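Fallolard Prelteo Two-Finger Gripper, Evaluation Kit

Parallel gripper with replaceable finger pads, wrist camera mount and controller. Stroke 78 mm. Supply cable 200 cm.

Pads are black. The ribbed type is meant for rigid plastic, the fine-textured type for cloth.
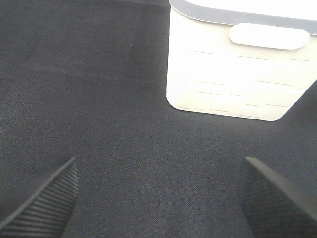 Bench layout

Set two containers apart on a dark woven cloth and leave the middle clear. Fix the second camera to the bench before calibration. 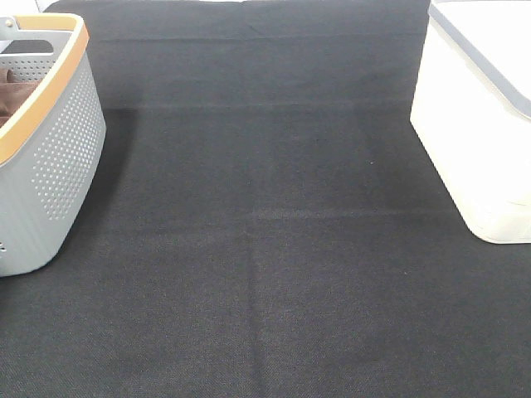 Run the same pick program with each pad type and export grip force from the Istia controller as CSV. Firmware 43 or later is required. Order no. 619.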